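Hard-Shell Suitcases: Wear and Repair
Student project report, Product Design, second year

Our group picked luggage because most of us travel home with it and most of us have had a case fail. We wanted to know which parts go first and whether a student could fix them at a desk with simple tools. We started in July with 4 cases, all small, all hard shell.

Working on a case laid flat was easier than working on one standing up. The shell spreads the weight and the wheels hang clear of it.

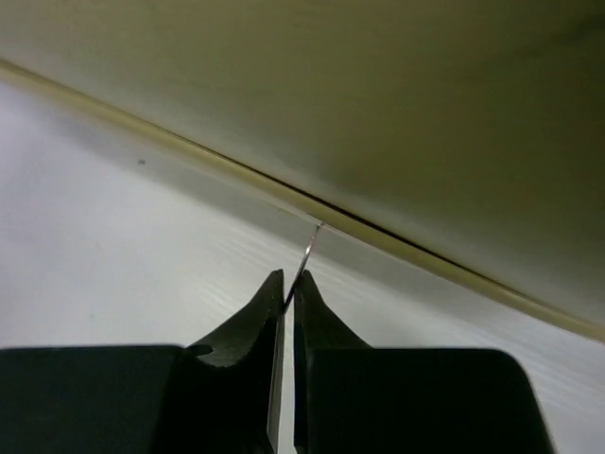 Scratches on the shell were common but did not affect use. The parts that worried us were the closures and the wheels. For the closures we made a cycle chart and planned 3,000 openings per case. We ran out of time and stopped early on two of them - the chart in the appendix shows where.

We also looked at how the edge of a case is built. Small molded parts are hard to replace, because makers rarely sell them on their own. We asked two suppliers, Gullex and Pasano, and only Gullex answered.

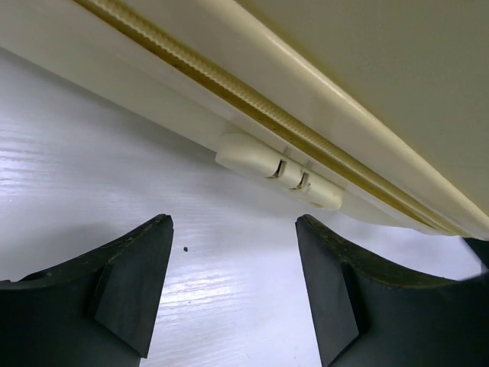
Figure 2. Ribbed strip along the edge, with the small slotted block below it.

Wheels were simpler. We scored each one from 0 to 100 for noise, wobble and rolling. Of the 16 wheels, 11 scored well enough to leave alone. The scores were kept in Listix so everyone could add to them.
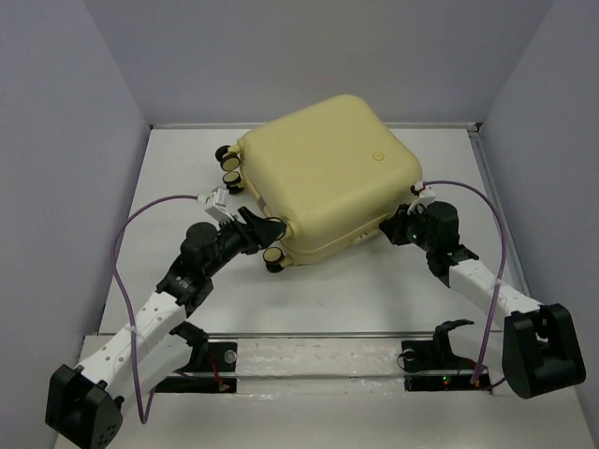 Is it worth repairing a cheap suitcase?
It depends on the part. A wheel is usually worth replacing if the shell is sound, but a cracked shell is hard to mend well.

Next term we want to repeat the wheel scoring with larger cases.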